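About Windilell

Windilell is a small evening school for adults who would like to paint and have so far mostly bought brushes. We have been at it in Turstead since Régis Courtois lost the lease on his frame shop and kept the easels.

We run 3 courses a year. Each has the same modest aim: you should go home with one picture you don't have to hang behind a door. Régis Courtois teaches drawing and still life. Régis Langlois teaches color. Yes, two of them. Shout "Régis" in the hallway and you get both, or on Mondays neither.

The building used to belong to Sabatier, who stored carpet in it, and the north room still smells like a rug on damp evenings. The light in there is excellent, so we put up with the rug. Our library holds 900 books, most of them on watercolor and one on keeping bees, which is the one always checked out.

Classes are kept to four students per table. New courses start in March. No experience is needed, and a certain amount of it will have to be undone anyway.

Color is where most beginners argue with us. They know what color a thing is, and they paint it that color all the way around – front, side and back if they could reach. Langlois spends his first evening on a plain orange cube over a pale green-grey tabletop. The front is a flat, warm light orange. The side in shadow is a deep dark brown, and people will mix four oranges before they admit it. We have plenty of brown. Bring an apron.

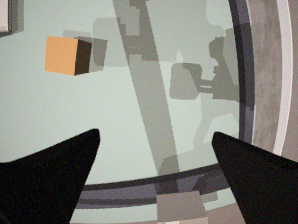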